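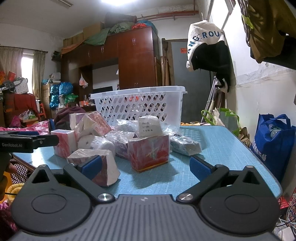

Huw Eynon asked whether I keep the paper goods and the boxed things together or apart, and I didn't have a good answer, so I'm putting it to the group.

We buy tissues and toilet paper in bulk because the store is a long bus ride away. It all comes home at once and goes on the table in the bedroom, mixed up with whatever boxed stuff we bought the same day. I have one white plastic laundry basket with holes in the sides that I could use for it. The wardrobe is full, and the top of it already has a row of cardboard boxes and a tarp on it. There are more boxes on the floor.

What I want to know:

- Does toilet paper keep all right in an open basket, or does it need a lid?
- Should I take tissue packs out of the outer wrap to save space?
- Is there any point putting more on top of the wardrobe? I'm 162 cm and need a stool to reach it.

No budget for shelves right now. It's a rented room and I can't drill.

**Simdale**

---

**Jenditz**

An open basket is fine as long as each roll or pack stays in its own plastic. Paper picks up damp and cooking smells, and the wrap takes care of both. If you open a pack of rolls, fold the plastic over and put a clothespin on it.

I would sort on the table first, before anything goes in the basket. Make one pile of soft paper goods and one of boxes. Boxes stack and soft packs don't, so when they're mixed you lose a lot of room and the tissue boxes get crushed corners.

Then load the basket like this:

1. Toilet rolls on the bottom, standing on end.
2. Tissue packs on their sides along the walls of the basket.
3. Whatever is already open on top.

Boxed things go somewhere else. Under the bed works if you have 30 cm of clearance – measure before you buy anything to slide under there. One of your cardboard boxes with the flaps cut off makes a good enough drawer.

On the outer wrap, I take it off the big bundles and leave it on the small packs. A bundle of 6 that won't fit anywhere will usually fit once it's split up.

As for the top of the wardrobe, use it for things you need twice a year. Winter bedding is good up there. Toilet paper isn't, you will be on that stool every week.

---

**Lloyd**

just buy less at a time

---

**Dorkik**

Buying less doesn't help if the bus is the problem.

I agree with most of what Jenditz wrote, but I'd keep the tissue boxes out of the basket completely. Put one in each place it gets used, by the bed and in the kitchen, and then you only have the spares to store. We had 200 napkins in a closet and none in the kitchen for most of July, so I learned that one slowly.

Also write the month on the boxed food with a marker when it comes in. Put the new ones at the back. If the basket is near a window, move it out of the sun, the plastic on mine went brittle and one handle snapped.

---

**Simdale**

Thanks. I measured under the bed and there's enough room for one layer of boxes. Will split the bundles tonight. Does anyone know if a tarp is enough to keep dust off the cardboard boxes up top, or should I tape them too?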